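Warik Manipulation Project
Progress report, second period
Prepared for the Tetteh Fund by Genowefa Jakubowski, project lead

Work completed since the last report

The main job this period was to test whether corrections given partway through a task teach the policy more than the same amount of fresh demonstration. We said in the proposal that we would answer this for one tabletop task before moving on, and the answer for marker handling is now fairly clear.

The task set is capping, uncapping and lining up felt-tip markers. We picked it because the parts are cheap, the colours are easy to vary, and small errors in grip show up straight away. A cap that goes on a few millimetres off centre will tilt and jam, and the policy has to notice and back off.

Ginevra Ferri rewrote the collection software so that an operator can take over at any point, fix the problem and hand control back. The log now keeps the seconds before the takeover as well as the correction. In the old version those seconds were thrown away, and we think that was a large part of why our first round of corrections did so little.

Senad Stojanovska ran 14 collection sessions with the new software. Two were discarded after a calibration fault in the wrist camera, and we have not counted them in anything below. Starting layouts were changed between episodes, with capped and uncapped markers mixed and laid at different angles on the table.
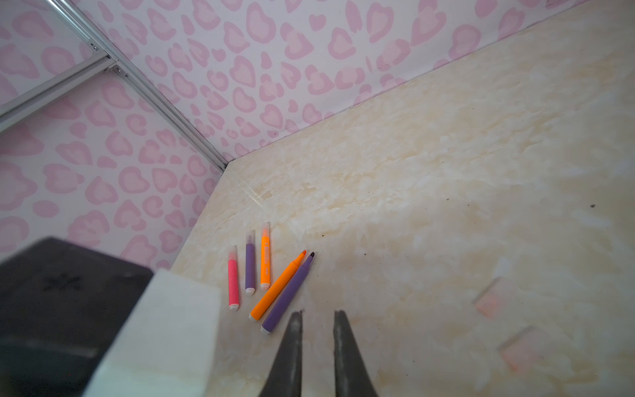
4 min read

The leopard-print lining on the enclosure walls is part of the background test. We wanted a busy pattern close behind the work, in a colour that some of the markers share, to see whether the policy would lose track of the barrels. It did at first, mostly with the pink ones. After the patterned walls were added to the training data, the problem was much reduced, though the policy still hesitates when a pink marker lies near the wall.

Results

Policies trained with corrections recovered from a bad first grasp more often than policies trained on the same hours of plain demonstrations. The gain was largest in uncapping, where the usual failure is gripping too close to the join. For lining up markers there was little difference between the two methods. That step rarely goes wrong in a way an operator would bother to correct, so there was not much for the correction data to add.

We held back 21 starting layouts that were never used in training. The corrected policy did better than the baseline on most of them. The weak spot was uncapped markers lying close together and nearly parallel. Both policies tended to close on two barrels at once, and neither learned to push them apart first. Gheorghița Lazăr is writing a short set of separation demonstrations to deal with this.

Bright, even lighting also causes some trouble. The pale tabletop washes out on one side of the wrist camera's view, and the clear caps are hard to pick out there. We will try a lower exposure before we think about changing the table surface.

Changes to the plan

The move to Grellik's second arm has slipped. The mounting plate came with the wrong hole spacing and had to be sent back. Itziar Montes has the replacement on order and will set up the second station when it arrives. We do not need extra money for this, but the two-arm comparison will now start in November and run into the next reporting period.

We also dropped the planned trial with the Stemadance simulator. Contact between cap and barrel was not realistic enough to be useful, and the staff time went into the collection software instead.

Next period

Add the separation demonstrations and repeat the held-back test.
Bring the second arm into use and check that the correction data transfers.
Release the logging format, with a short guide, to the other groups in the program.

Spending is within budget in every category except consumables, which ran slightly over. Uncapped markers dry out during long sessions and the tips fray when the gripper catches them, so we went through more sets than we had allowed for. The difference has been covered from the travel line, and the revised table is attached to the financial statement.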